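Irkavside Residents' Lounge Group
Minutes of the meeting held on April 26, 2018

Present: Shuzhen Han (chair) and 6 residents. Apologies were received from two residents of the top floor.

1. Minutes of the last meeting
The February minutes were agreed. The boiler query is still with Ondon and will be carried over.

2. Lounge furniture
The group went through the cleaning of the blue seating. It was agreed to wipe all the varnished wood with a cloth, including the front rails, the lower ledges and the tops of the backs. Cleaning cream is to go on the arms in small spots, spaced along the wood, and be worked in by hand.

Wiping the woodwork on the blue seating, with the spots of cream on the arm in the second picture.
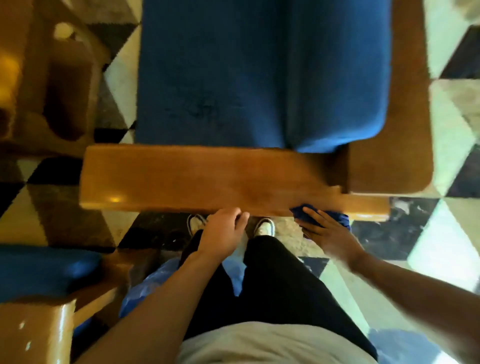
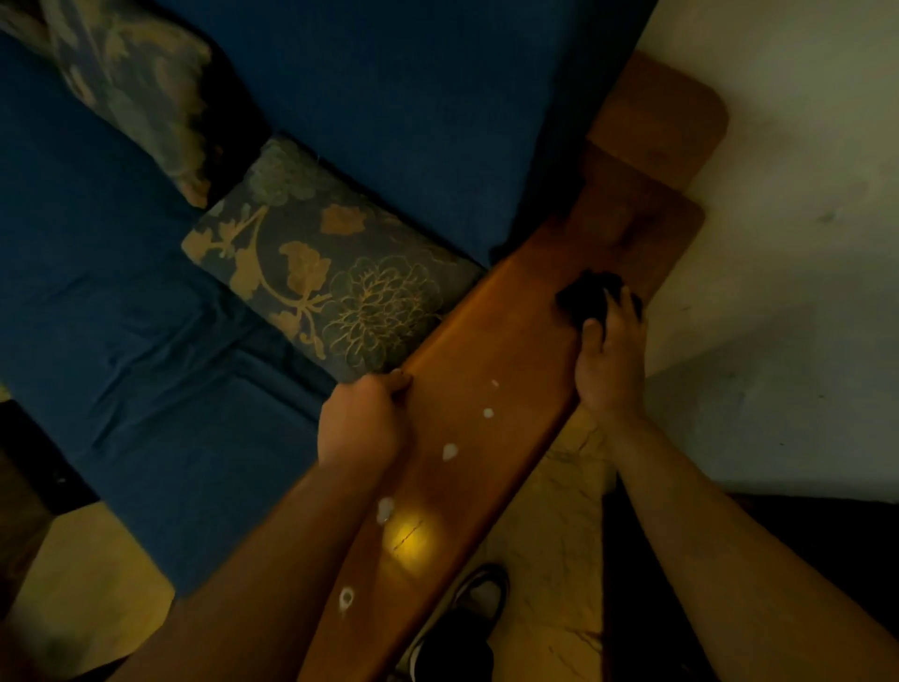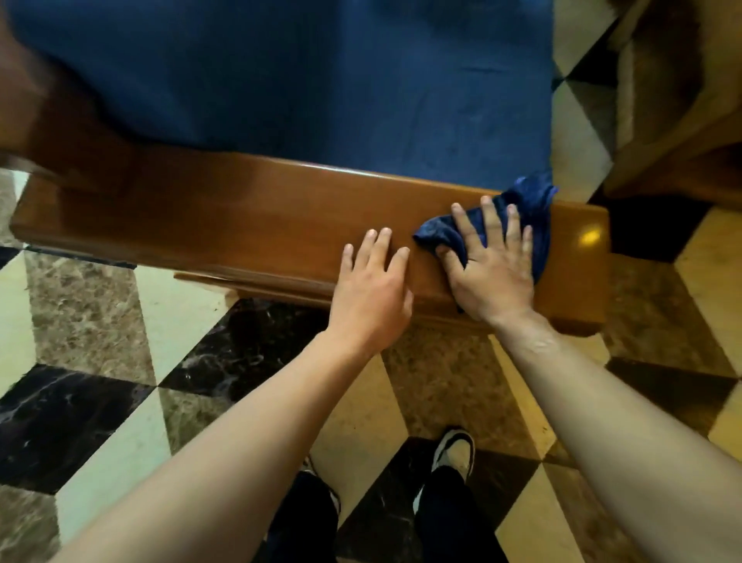
Shuzhen asked that cream be kept off the upholstery. One resident preferred plain water for the wood, but the group decided to carry on with the cream and look at the finish again in the summer.

Marks on the seat fabric were discussed. Qiu has quoted £80 to clean one seat and £400 for the whole lounge. The meeting thought the larger sum too much for this year. One seat will be done first, and the result looked at before anything else is booked.

The patterned cushions will stay. Covers are to be checked for zips before anyone tries to wash them.

Action: Shuzhen to book Qiu for one seat and ask how long it must be left to dry.

3. Lounge fund
The fund stands at £500. Spending of £80 on the seat was approved. A new kettle was put off.

4. Curtains
Rultis can shorten the window curtains but needs the drop measured. Two residents offered to do this on Saturday morning.

5. Any other business
The side door has been left on the latch overnight more than once. A notice will go up by the post boxes.

The date of the next meeting will be put on the board.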